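Broltodstead Home Set-up Guide
Section 7: Patchwork cloths and wood-grain surfaces 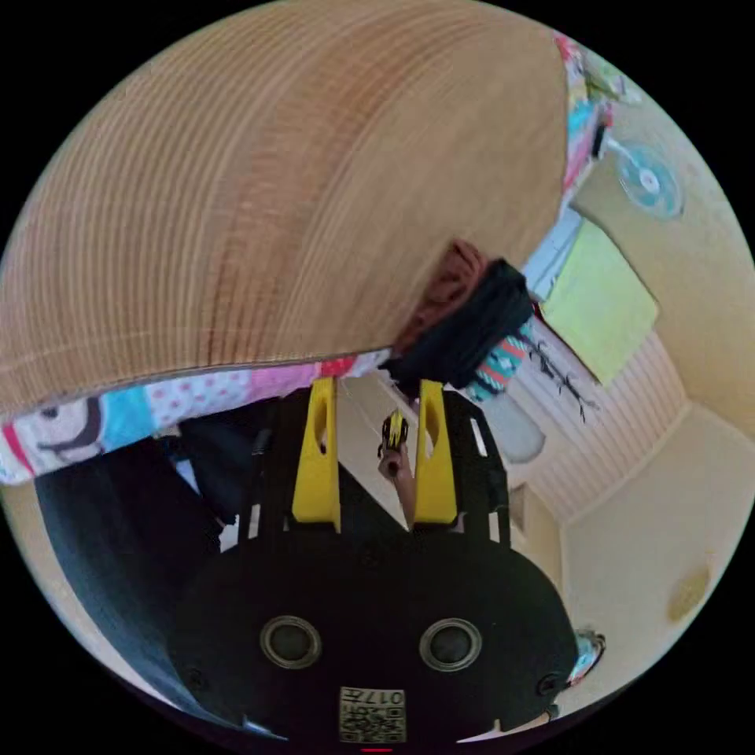
Indeck Guides, Issue 2, page 35

I've left the cloths until now because they're the fun bit, and because you really do want the furniture where it's going to stay before you start fussing with fabric. If you skipped ahead, go back and finish Section 6, then put the kettle on and come find me here.

Mine has patchwork squares in pink, sky blue and red, plus white ones with red polka dots, and there's a printed cartoon face at one end. It's a loud bit of cloth! Against a tan and caramel wood grain it looks terrific, though, and I'd pick it again over the plain beige one my sister keeps trying to give me.

Before you start

You'll need your cloth, a soft duster, a tape measure and a warm iron. If your piece of furniture is 1035 mm long, a cloth of the same length sits flush at both ends. Go 200 mm longer if you'd like some overhang — I like a bit of overhang, but it's your place.

7.1 Getting the surface ready

1. Take everything off. Yes, the mail too.

2. Dust along the grain. On a curved grain, follow the arcs around instead of scrubbing straight across them.

3. Wipe with a barely damp cloth and go over it again with a dry one. Leave it for an hour.

Caution: No spray polish before laying fabric. I did this once with a lemon one and the cloth picked up a yellowish mark that never came out, not even after a soak in the laundry tub overnight.

7.2 Ironing the cloth

4. Iron from the back, on the cotton setting if the label says cotton, and cooler if you're not sure what it's made of.

5. Press the seams between the squares flat, all in the same direction.

6. Go easy over any printed faces or pictures. I lay a clean tea towel over the top first and press down in short goes (dragging the iron about is how you end up with a smudged eyebrow).

Note: Bright reds can run. Wash a new cloth by itself the first couple of times, in cold water, and keep your good white towels well out of it.

7.3 Laying it out

7. Fold the cloth in half to find the middle, and pinch a little crease there.

8. Line the crease up with the middle of the furniture and open the cloth out to each side.

9. Decide which end gets the cartoon face, if yours has one. I turn mine toward the door, so it's the first thing you see when you come in with the groceries.

10. Smooth from the centre outward with the flat of your hand. Check the hanging edge is level by measuring down at both ends.

Caution: Keep the ends clear of heaters. If you've got little kids or a cat, stick with a short overhang, or there'll be a lamp on the floor before tea time.

7.4 Looking after it

Shake it outside when it gets crumby, and wash it whenever it starts to look tired. Dry it in the shade — my last one hung in full sun for most of July and the pink went a sad sort of grey.

For loose seams, Sheldon Gagnon's mending notes are at the back of the guide, just after the Rurnwood colour chart. Use a matching thread and sew from the wrong side.

Next: Section 8, Hanging shelves and hooks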